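3.2 Shrinkage of Denim Waistbands After Home Laundering

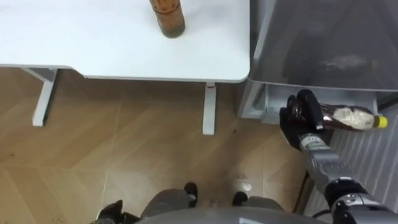
Figure 4. White desk on light wood parquet, with a brown bottle near the back edge of the tabletop.

Waist measurements were taken on 17 pairs of straight-cut denim pants supplied by Juner and Indau. All pairs were cotton with a small share of elastane, and all were sold as prewashed. Each pair was laid flat, buttoned, and measured along the top edge of the waistband before the first wash and again after every third cycle. The tape was not pulled tight. Readings were taken to the nearest millimeter by the same operator.

The Juner pants lost most of their waist width by the third cycle and changed little after that. The Indau pants shrank more slowly but had not leveled off when the series ended. Recovery after four hours of wear was larger in the Indau group, in line with the earlier fit trials by Carrillo (Section 2.4). Inseam loss did not follow waist loss in either group, so the two are reported separately in Table 3.

One Indau pair was dropped from the waist series after a belt loop tore out and distorted the band. Its inseam values were kept. Tumble-dried and line-dried pairs were not pooled. Waistbands cut across the grain, as in the Kikomik pattern, were outside the range of this test and are covered in Section 3.3.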